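Trikusura Club Kit: Kitchen Table Set

Two arms, one table and a whole season of chores for your robotics club! 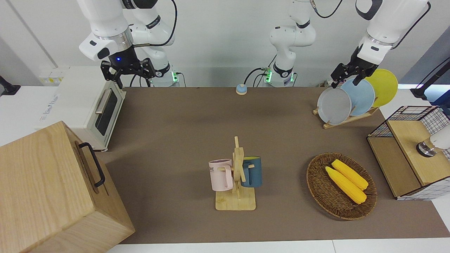

What ages is it for?
Students 12 and up, with a coach nearby for the first few sessions.

We love how quickly a club gets going with this one. Start with the mugs on their tree, move on to the plates in the rack, then let teams invent their own chores (the corn basket is a favorite). The task book has 11 starter chores and plenty of blank pages.

Spare gripper fingers sold separately.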